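Visual Merchandising 2, Handout 4
Leg forms and hosiery display in a bedroom setting
Course leader: Þröstur Vigfúsdóttir

Read before the practical. Bring your own cotton gloves and a soft cloth.

4.1 Why we use a leg form

Socks, tights and stockings are difficult to sell from a flat packet. The customer wants to know how high the sock comes and what the heel looks like when a foot is inside it. A leg form answers these questions quickly. In the shop we meet three kinds: the short foot for ankle socks, the calf form for knee socks, and the long leg for tights and stockings. In this course we work mostly with the long leg.

The surface can be matt or glossy. On a matt form a dark sock goes on with some resistance and it stays where you put it. On a glossy form the fabric slides easily, but it also slides down again, and you will need a small piece of double-sided tape at the top, on the inner side. Never put tape on the front. When you remove it after a few weeks, it leaves a dull mark which customers see from far away.

4.2 The bed as a display surface

Many small shops have no proper plinth for hosiery, so they use furniture. A bed is a good choice for nightwear, bed socks and loungewear, and the customer understands it immediately. In the Flostcombe exercise you will dress one bed and place one leg on it. The difficulty is that a mattress is soft. A standing leg needs something under it or behind it, or a hand on it until the support is ready.

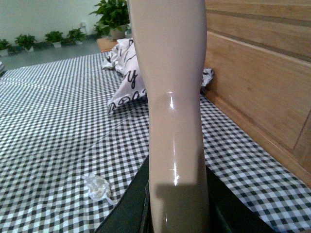

The pattern of the bed cover must also be considered. A small check, such as black and white gingham, is lively, and the eye reads it as gray from a distance. A plain form in a light tan or beige stands out well against it. A patterned sock does not. If the stock you must show is striped or has small dots, change to a plain cover, or put the sock on the form and lay a folded plain blanket underneath.

Checks have one more problem. Every fold shows, and a line which is not straight shows even more. Pull the sheet from the corners and not from the middle, and then walk to the place where the customer will stand. Look at the lines going toward the headboard. Small creases from packing can remain if the display has a relaxed mood – a guest room, a Sunday morning – but for a formal bedroom you should steam them.

4.3 Light on a glossy form

A glossy leg works almost like a mirror. Each lamp makes its own bright streak, usually where the form curves, at the knee and along the shin. One long streak is pleasant and makes the leg look slim. Several short ones are disturbing. Turn the form a few degrees before you move any lamp, it is much less work.

For the practical we use lamps of 3,000 kelvin. This is a warm light and it is kind to skin tones, but it makes white socks a little yellow. If you show white stock, write this in your report and say what you would change.

4.4 Cleaning up

Collect all packing material before you judge the display. Thin clear bags are the worst, as they take the color of whatever they lie on and you stop seeing them. Check the bed, the floor at both sides, and under the pillows. Wipe the form last, from the top down, with the dry cloth. Do not use glass cleaner.

The Lykkegaard and Verley forms in the store room have different fittings, so please do not mix the rods. Return each rod to the shelf with its own form.

4.5 For your report

Write one page. Include a sketch of the bed with the position of the leg and the lamps. Explain your choice of cover and of stock, and describe one thing you changed after looking from the customer's side. Reports can be left in the tray in room 19 until the end of March.

Reading for next time: the Drikum course pack, the chapter on folded knitwear.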